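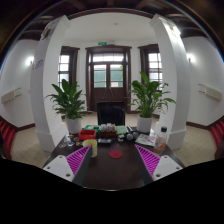
Kandpal Tea Room and Community Lunches, Kisville
Progress report, second quarter of funding
Prepared by Ramesh Srivastava

Sorry this is brief, wrote most of it Monday night after close. Receipts to follow seperately.

Where we are

Lunches running every week since February. Two sittings now instead of one, 11.30 and 1.15. The early sitting is mostly older folks from the Jovham Road units plus a few carers. Later one is a mixed bag, parents with prams, a couple of blokes from the depot, whoever walks past and smells onions. Price still pay what you can. The suggested amount on the board hasn't changed and I don't want to change it before winter is out.

The menu has settled. Dal and rice always on, a soup, one thing with meat. Tried a pasta bake, came back half eaten, dropped it. Pumpkin soup goes first every time. People ask for the lemon slice by name so that stays too even though it's a pain to cut.

Against the milestones

Kitchen fit-out. Done except the rangehood. Electrician came, said the old wiring behind the hood needs replacing before he'll sign off, quote is attached. We're cooking under the temporary permit until then, so no deep frying. Council inspector has been through once and was happy with the fridges and handwash basin. Wants the mop sink moved. That one we hadn't budgeted for.

Training places. Target was 10 over the year. 6 people have started, 2 have finished the food safety certificate, and one of those has picked up paid shifts at the bakery in town. The rest are part way. Biggest hold up is the classroom day, only runs in the city and the bus gets in after the course starts. I have asked if they'd send a trainer out to us. They said maybe, if we can fill the room. Chasing.

Home deliveries. Behind. Was meant to start this quarter and hasn't. Driver insurance is the sticking point, our policy covers the van but not people using their own cars. Broker is looking at an add-on. If it's silly money we will drop back to van only and do a shorter run, Jovham Road and the streets behind the oval.

Evening meal. Not in the original plan but we've been asked about it a lot. Haven't promised anyone anything. Would need another cook and I'd rather get deliveries going first.

Money

Food costs over budget. Rice and oil mainly, and eggs were hard to get for a while so we bought at supermarket prices, which hurt. Switched dry goods to Durus last month and the first two orders have come in cheaper, though they only deliver on a minimum so we are storing more than I'd like. Shelving in the back hall is full. Need lidded tubs.

Wages on budget. Power under, but the bill for the colder months hasn't landed yet so don't read much into that.

Donations at the door steady. Card reader helped, people don't carry coins any more. The reader drops out when it rains, no idea why.

What went wrong

Freezer failed over a long weekend. Lost the stock and all the frozen bread. Insurance paid part, excess was ours. There's a temperature alarm on it now that rings my phone.

Roster too thin on the early sitting. If one person is sick I'm cooking and serving and washing up, and the trainees don't get any teaching that day. Needs fixing before we add anything else.

Next quarter

Rangehood and mop sink, so we can get the full permit. Insurance answer and first delivery run. Trainer out to Kisville if they'll come. Survey at the tables, one page, large print, Hindi and English.

What we need from you

A yes or no on moving the unspent signage money across to the mop sink. Plumber is holding the price to the end of the month. Also can you confirm wether the training figures should count people who leave before the certificate, the template wasnt clear and I've left them in for now.

Happy to talk on the phone, best after 3 once the dishes are done.

Ramesh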